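How to budget for your first robot arm cell
by Huguette Sandhu 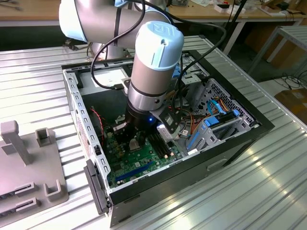

UR arm with its gripper down inside an open desktop tower, grey fixture at the front left.

The arm gets all the attention, but the bits around it are where a budget wobbles (and where the fun is!). When we planned the Rakena bench I priced it in this order.

1. Write down one job. Ours was work inside PC towers laid on their side.

2. Check reach before you ask for quotes. A tower is deep, and the gripper has to get past the drive cage.

3. Price the gripper and table together. Flasum quoted us both, with delivery in April.

4. Put £800 aside for fixtures. We went through 18 versions of one holder and loved every one!

5. Allow four days for cables and mounting, plus over 63 hours of programming.

Leave the spare gripper fingers until last. You'll know by then which shape you want.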